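Cestbon purified drinking water, 30 pack
Sold by Harno Wholesale, Murbridge depot

In stock. Ships next buisness day. Pickup from the side door, ring first.

Plain still water in small clear bottles. No bubbles, no flavour. Goes to offices, sports days, site sheds, the odd wedding. White ribbed screw cap, ridged shoulders so it doesn't slide through your fingers. Stands up on its own on a desk or trestle.

Pack: 30 bottles, shrink wrapped on a cardboard tray
Pallet: 44 packs
Minimum order: 6 packs (mixed with other Harno lines is fine)
Colour: clear bottle, white cap
Labels: green, Cestbon name in white. For your own printed labels ask Liên Lã, minimum 100 packs, allow extra time before December

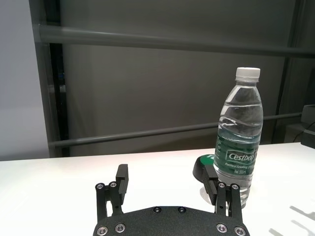

Storage. Keep out of direct sun, off the garage floor, away from paint and petrol. Fridge okay. Freezer no, bottles split. Once opened drink it the same day.

Empties: rinse, cap back on, recycling bin. Check your local council for container deposit, it varys.

Delivery free inside Murbridge for 6 packs and up. Elsewhere, quote on request. Driver won't do stairs.

Damaged tray? Email a photo the day it turns up, attention Nhàn Trương. We'll swap it or credit it, your call.

Also see: Jiltstead sparkling, Hà green tea, paper cups, trestle covers.

Price list updated 2021-10-28. Trade prices when logged in.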